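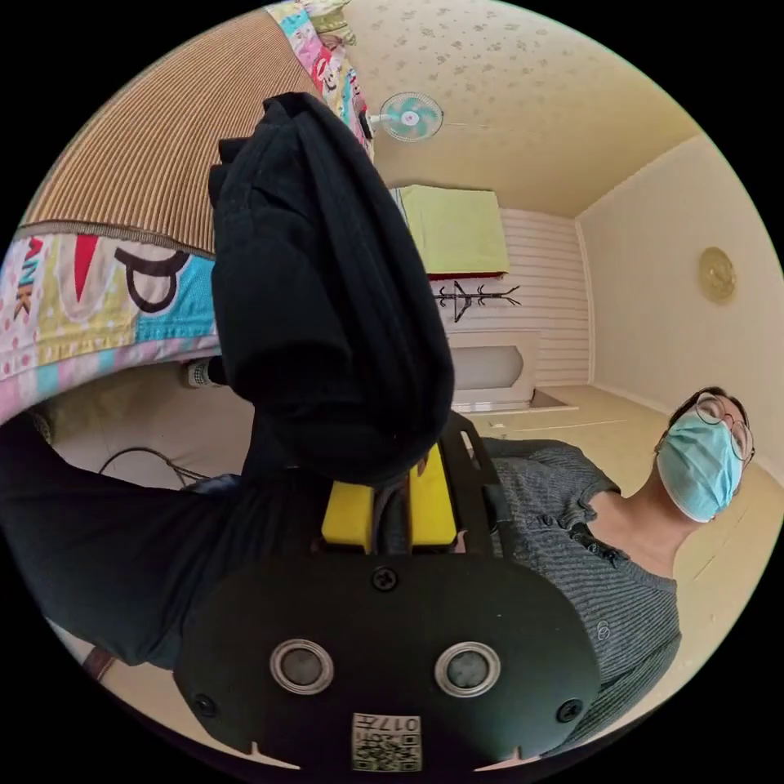
Roald Strand asked under my last thread why anyone would fold on the bed when there's a perfectly good table in most houses, and said his back is fine with a table and always has been.

Vlasta Sýkora
September 18, 2018

Home Threads Replies Saved Search

Fair question, Roald. A table is the right height and I won't argue with that. But long things hang off the end of a table. Trousers, nightdresses, anything with a full leg. On a bed they lie out flat and you can see what you've got.

So this is a thread about folding on the bed, mostly dark clothes, mostly trousers. I did a load at the weekend and another one last night, so it's fresh in my mind.

First thing. Make the bed before you start. Pull the quilt straight and get the pillow up to the top end. If you fold on a rumpled bed every crease in the bedding goes into the clothes, and then you fold them again.

Second thing. Have something firm on top of the quilt if you can. I use a woven mat, the summer sort with narrow stripes. A quilt on its own is too soft. You press down on a fold and it springs back up at you.

The stripes help as well. I line a hem up with one and I can tell straight away if the other end has gone crooked. I had the mat for years before I noticed that.

Darks. I do all the darks together and I do them first, while there's daylight. Black and navy look the same to me after tea. I have worn one of each on my feet to the dentist in Flitley.

Also darks show everything. Fluff, cat hair, bits of tissue. Give each piece one good shake with both hands before it goes down on the bed. Do it away from the pale things.

If it's a heavy knit, don't shake it. Pick it up in a bundle from underneath and let it down flat. Shaking pulls the shoulders out. My old ribbed cardigan went that way and now it fits somebody with arms down to the knee.

Nicanor Alvarado says he pegs everything by the waistband so the legs dry straight and there's less to do afterwards. I do it by the hems, upside down, and let the weight of the waistband pull it. We've been over this before. Both work. 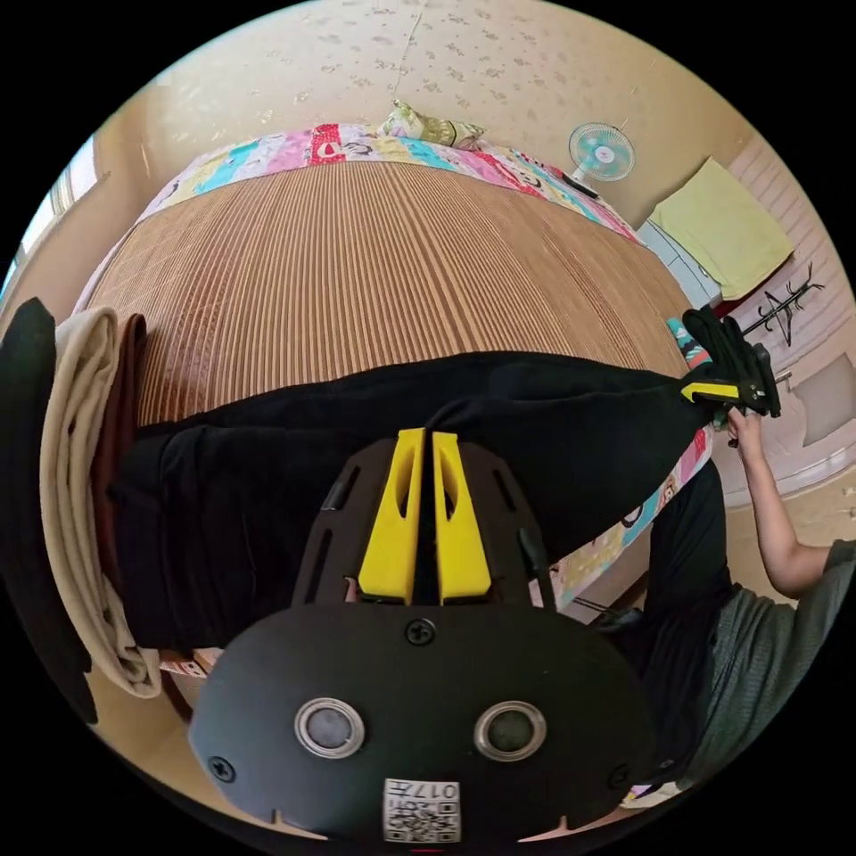

Trousers are the part people write to me about, so I'll go slowly. Close the zip, do up the button, empty the pockets again even if you did it before the wash. Lay one leg on top of the other and match the inside seams, then smooth from the waistband down. I put mine straight across the bed, over the striped mat, with the quilt showing past it. Then take hold near the end and pull gently before you fold anything. That pull is most of the job. It takes out the little creases behind the knee that otherwise need an iron.

Two people make it quicker. One at the waist, one at the hems, a short pull and down. My sister and I used to do sheets like that and trousers are the same idea on a smaller scale.

After the pull, there's a bit at the crotch seam that sticks out in a triangle. Tuck it in so the whole thing is one long rectangle. Then hem up to just short of the waistband, and fold what's left in half. Work trousers I fold in three. They're thicker and they sit better.

Don't fold hem exactly to waistband. Leave a gap as wide as two fingers. If you go right to the edge the fold slides off the other side and you've got a fat end and a thin end.

Stack as you go, on the near edge of the bed where you can reach. Heaviest at the bottom. I keep tops and trousers in separate piles, but if it's a small load I don't bother, it's only going across the room.

Benedikt Sauerland asked about rolling. I roll for a suitcase and for nothing else. Rolled trousers in a drawer come out with a sort of wave down the front. If you've got a deep drawer and you file them upright, fold once more and stand them up.

The drawer I use takes 8 pairs standing up, if I'm strict about it. I am not always strict about it.

Things I fold last: anything with elastic, anything with a hood, pyjama bottoms. They never lie flat, so I want the rest out of the way before I lose patience.

Things I don't fold at all: socks (paired and dropped in a box), the cleaning cloths, and one fleece that I just hang on the hook.

If the room is humid, leave the stack out for an hour before it goes in a drawer. I had the fan going most of July for that. Waistbands are the last bit to dry, and you can't feel the damp until you put your hand between the layers.

I did buy a folding board once, a Skekix, the hinged plastic kind. It was all right for T-shirts. Trousers hung off both sides. It lives behind the wardrobe now and if anyone near Flitley wants it they can have it.

Lăcrămioara Barbu timed herself after the last thread and got through a whole basket in 17 minutes, including socks. I'm slower than that. I stop to sew buttons on, and I stop when the radio is good.

On buttons: keep a needle ready threaded with black by the bed on folding day. You'll find the loose one when you do up the waistband. Two stitches now and it'll hold until you can do it properly.

Back to Roald. If your table is working, keep the table. But try one pair of trousers on the bed with the mat down and tell me how the knees come out.

Next thread will be fitted sheets. I've been putting it off. If you have a way of doing the corners that survives a king size, put it in the replies and I'll try it on Thursday.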